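Teaching Manipulation by Demonstration
Handout 4: Hand-held grippers and remote control

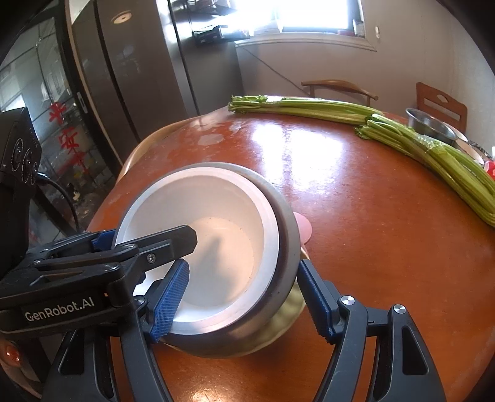

1. Two ways of showing the task

In teleoperation the demonstrator moves a leader device and the robot follows. The robot's own joint positions are recorded, so the data already lie within its reach and speed limits. The drawbacks are delay, a weak sense of contact and the need to have the robot present for every session.

With hand-held grippers the demonstrator carries the tool directly. Motion is quicker and contact forces are felt through the handle. The path of the tool must then be recovered from camera images and inertial readings, and some recorded paths will be impossible for the target arm.

2. Two-handed work

Kitchen tasks around a pot often need one gripper to steady and the other to place or stir. Both streams must share a clock. In the Walero exercise, an offset of 12 ms between left and right is accepted; anything larger is corrected before training.

A tool that crosses in front of the other hides part of it from the camera. Glossy table tops and bright windows add reflections, which a tracker may take for fixed features. Check the recovered path for jumps at these points.

3. What is stored for each demonstration

Tool pose, six values per hand
Opening width between the finger pads
Camera images with time stamps
Task label and outcome, entered by the demonstrator

4. Rejecting demonstrations

Discard a recording if tracking is lost for more than 9 consecutive images, or if the object was moved by a bare hand. Failed grasps followed by a clean recovery are kept and labelled as such. See Ostrowski's notes from March on labelling.

5. Exercise

Using the Phetsri set, replay four demonstrations on the simulated arm. Report the fraction of poses outside the workspace and state whether moving the base would reduce it. Submit to Mohsin Sial by April 17, 2018.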